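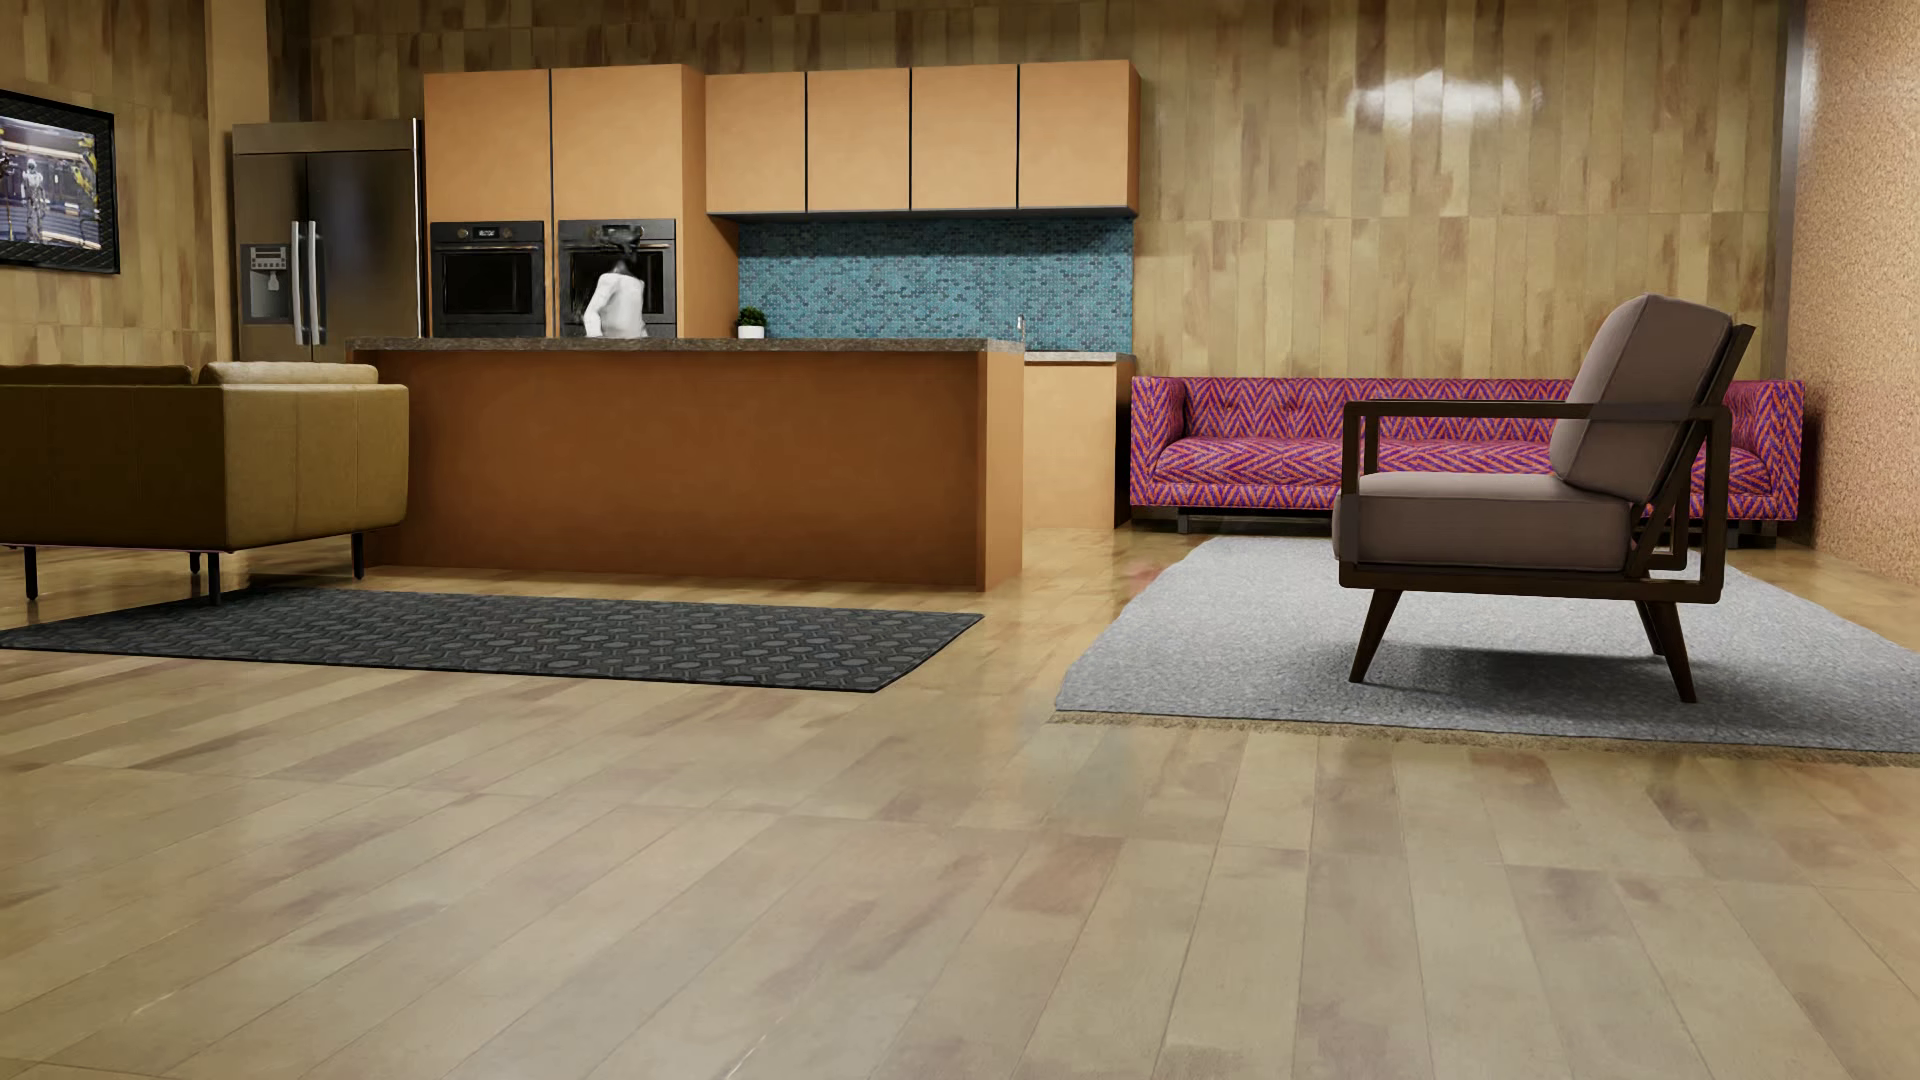
Visit report: the Wuklow holiday apartments and the Derkico changeover depot

Reading time: 7 minutes

Print this page | E-mail this page

The Association's spring programme of member visits opened in April with a day at Wuklow, where the former spa administration building and two neighbouring guest houses are now let as self-catering holiday apartments. Members were received by Waltraud Aebischer, who manages lettings for the three buildings, and by Kristof Maes of Derkico, the company responsible for cleaning, linen and minor repairs. The visit was arranged for owners and managing agents of small and medium-sized holiday lets, and places were limited by the size of the apartments.

Arrival and introduction

Members met at the lettings office at 9.30 in the morning. The office stands at the lower end of the spa gardens and serves as reception for all three buildings, although most guests no longer call there. Arrival instructions are sent by e-mail a week before the stay, and keys are held in numbered key safes by each entrance. The office remains open until early evening for guests who prefer to be met, and Ms Aebischer explained that older visitors and families arriving by train make the most use of it.

There are 70 apartments in the Wuklow portfolio. The smallest sleeps two and the largest sleeps nine, the latter being a pair of former treatment rooms joined by a short passage. The greater part of the stock has one bedroom and a sofa bed in the living room. Ms Aebischer remarked that sofa beds were the subject of more correspondence than any other item, and that the listings now state plainly whether the second sleeping place is a proper bed, a sofa bed or a folding bed. Bookings fell slightly in the month after the change and recovered by the summer, while requests for partial refunds dropped considerably.

Lettings are handled through the Wuklow website and through Celberg, a regional booking service used by several of the members present. The two calendars are linked and are brought into line every few minutes. Double bookings have been rare, but one occurred over the New Year period and the guests concerned were moved to a larger apartment at no extra charge. The office keeps one apartment free at peak times for this purpose. Members questioned whether a smaller operator could afford to do so, and it was generally felt that an agreement between neighbouring owners would be a more practical answer.

Tour of the apartments

The party was divided into two groups, each of which was shown three apartments of differing size. The first, on the ground floor of the former administration building, has been adapted for guests with limited mobility. It has a level entrance from the courtyard, a wet room with a fold-down seat, and lowered worktops in the kitchen. The door widths are given in the listing, together with the height of the bed and the space on either side of it. Several members noted that their own listings say only "ground floor" or "accessible" and undertook to take measurements before the summer season.

The second apartment, under the roof, had been refurbished during the winter. The low beams have been kept, and a warning about them appears both in the listing and on a small card inside the door. Heating in this apartment is electric and is controlled from the office between lets. Guests may set their own temperature during the stay, within limits. There was some discussion of whether those limits should be made known at the time of booking. Ms Aebischer's view was that they should, and the wording used at Wuklow was made available to members who asked for it.

The third was a family apartment in the smaller of the two guest houses. It is supplied with a cot, a high chair and a stair gate on request, and these are stored in a locked cupboard on the landing. Members were interested in the inventory, which has been reduced from four pages to a single sheet. Cutlery is no longer listed by the piece. The cost of replacing teaspoons was considered to be lower than the cost of checking for them.

Dogs are accepted in 7 of the apartments, all of them with direct access to the gardens. The charge is made per stay and not per night. No damage deposit is taken for dogs, and in Ms Aebischer's experience the apartments concerned need no more repair than the others, though they do take longer to clean.

Lunch and discussion

A light lunch was provided in the former reading room, which may be hired by guests for family gatherings. The soup was very good. The discussion afterwards was concerned chiefly with minimum stays. At Wuklow the minimum is two nights for most of the year and five during the school holidays. A number of members with coastal properties still let only by the week, with changeover at the weekend, and doubted whether their cleaners could manage anything else. Others had moved to flexible arrival days and reported more enquiries in spring and autumn, at the price of awkward gaps in the calendar. Opinion remained divided and the subject will be placed on the agenda of the autumn meeting.

A shorter exchange took place on guest reviews. It is the practice at Wuklow to answer every review that raises a complaint, within two working days, and to leave purely favourable ones without a reply. One member thought this discourteous to satisfied guests.

The Derkico depot

In the afternoon the party travelled by coach to the Derkico depot, a journey of a quarter of an hour. The depot serves 235 holiday lets in the district, including those at Wuklow, and was set up when the hospital laundry that had formerly taken the work was closed. Mr Maes led the tour.

Linen is received at one end of the building and leaves from the other, so that used and clean items do not meet. Each apartment has its own set of bags, marked with the name of the building and the number of the apartment. The bags are packed to the number of guests on the booking and not to the full capacity of the apartment. This has reduced the weight of washing, but it depends on guests giving the correct number when they book, and a spare set is therefore left in a sealed bag in each wardrobe. An opened spare set is charged for only where the booking was plainly wrong.

The cleaning teams work in pairs and are given a fixed order of rooms, beginning with the bathroom. Faults are reported by telephone to the depot, where a repair list is drawn up at noon and again at three in the afternoon. Mr Maes was frank about the difficulties. The commonest cause of a late changeover is a late departure, and the second is a missing key. Finding staff for the summer is harder each year, and the company now pays travelling time between buildings. The cost has been passed on to owners in part.

Members also saw the small workshop where kettles, lamps and hairdryers are inspected before being returned to the apartments. The firm of Hassanpour, which supplies mattresses to several of the buildings, had sent samples for display, and a number of members took the opportunity to compare them. The Association makes no recommendation as to suppliers.

Matters for members' attention

Copies of the single-sheet inventory, the access measurements form and the heating notice may be had from the Association's office. Members are reminded that these were prepared for the Wuklow apartments and should be adapted before use. The access form in particular does not cover outside steps or parking, and members letting cottages will need to add both.

Those who took part in the visit and have not yet returned their coach contribution are asked to do so before the end of May. A pair of reading glasses in a brown case was found on the coach and may be claimed from the office.

The Association is grateful to Ms Aebischer, to Mr Maes and to their staff, who gave up a working day in a busy month. A second visit to Wuklow will be arranged in October for members who could not be given a place on this occasion, and applications will be taken in the order in which they are received.

Print this page | E-mail this page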